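Ticket 811 – Checkout adds shipping twice on mixed orders
Opened by: Rosaura Ayala
Store: Ilura
Opened: October 21, 2019
Priority: High (please!)

Hi Silesus support,

Me again, sorry. I run a small online shop for home goods – table linens, wicker baskets, candles, that kind of thing – and ever since I updated your shipping add-on over the weekend, some of my customers are getting charged shipping twice. It doesn't happen on every order, which is making me a little crazy. If someone buys only linens, the total is fine. If they buy only baskets, fine too. Put one of each in the cart and the shipping line shows up two times, once under the product rate and once under the zone rate.

Stuff I've already tried: cleared the cache, logged out and back in, switched browsers, turned the coupon plugin off and on again. I also went back to the default theme for an hour last night, which made my homepage look like a tax form, and the double charge was still there.
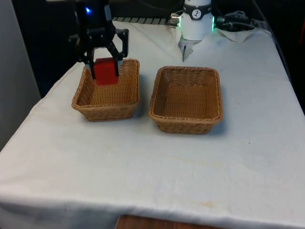 The other weird thing is that it depends on the zip code. My sister's address in the next county over gets charged once. My own address gets charged twice. Same cart, same browser, five minutes apart. I have three zones set up and I haven't touched them since May, when Magalhães (my carrier) changed their rates and I had to type everything in again by hand.

I turned on the debug log like your help page says and placed a test order. The part that looks wrong to me is this:

rate match: zone 2, flat
rate match: zone 2, class "bulky"
rates combined: yes

I don't remember ever saying yes to combining anything! I went through all the settings tabs and can't find a box for it. Is it new?

Update, same day, after lunch: I took the "bulky" class off the basket set and the double charge went away. Hooray, except now baskets ship at the linen price and I lose money on each one, so I can't leave it like that. I put the class back and hid the listing for now.

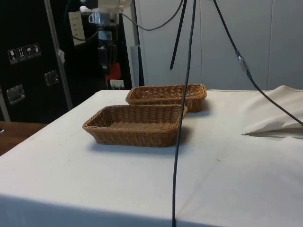
Thaís Figueiredo: Hi Rosaura, thanks for the log, it helped a lot. Version 19 of the add-on brought in a setting called "Combine class and zone rates," and it gets switched on by default in any store that had classes before the update. You'll find it under Shipping, then Advanced, at the very bottom, below the handling fees. Could you turn it off, save, and run the same test cart again? Please use your own zip code for the test.

Me: Found it! I had scrolled right past it, because the handling fee section is closed up and I figured that was the end of the page. Turned it off, saved, tried my zip code. Still twice. So I waited ten minutes, made some coffee, tried again, and still twice.

Then Kátia Medeiros, who helps me with packing, asked if the Sokari cache thing was on. It was. I'd cleared the store cache before but not that one (I forgot it was separate – it came with the hosting). Cleared it, and my test cart now shows one shipping line, at the bulky price. I ran it with my sister's address as well and got one line there too.

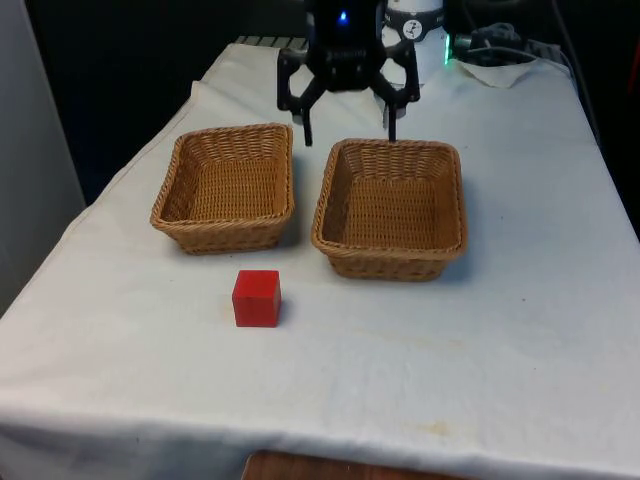
Still open on my end

1. Refunds. I have a handful of orders that paid twice. Can I refund only the shipping line, or do I have to cancel the whole order and make a new one? The refund button only gives me the full amount.

2. The default. Could you please put a note in the update screen when a setting like this gets turned on? I read the release notes afterward and it's in there, but way down.

3. The basket listing is live again as of tonight. I'd like to keep this ticket open until a few real mixed orders have gone through, if that's okay with you. I'll post the log from the first one.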